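Notes on Moving House After Long Residence
Posted 10/02/2018 by Obinna Onuoha

The household completed its move to Josa in March, after many years at the former address on Shehu Road. Several readers have written to ask how the work was arranged, and the following account is offered in reply.

Planning began with the books. The collection stood at about 4,000 volumes, and it was clear that the new rooms would not hold them. My sister Ina was given first choice. The school library at Boso accepted the atlases and the older grammars, and the remainder was packed in 55 cartons, each marked with the room for which it was intended.

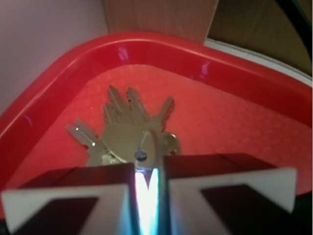
Furniture was treated differently. Three pieces were kept on account of their age, including our father's writing desk, whose left drawer has never closed properly and still does not. The other items were offered to relatives, and those left over were sold. It is recommended that prices be settled before any cousin arrives to inspect the goods.

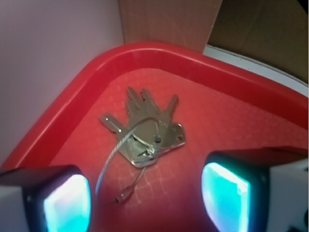
Notice to the utility companies should be given in writing, with a copy kept. Our own letter regarding the water account went unanswered for three weeks, and a second was required. Small articles also deserve a fixed place during such a period. Keys are best left together in a tray of a strong color, such as red, where silver metal shows up at once. The final water bill has now been paid, and the deposit is expected shortly.

Correspondence may be sent to the new address. Visitors are asked to use the side gate until the front path has been repaired.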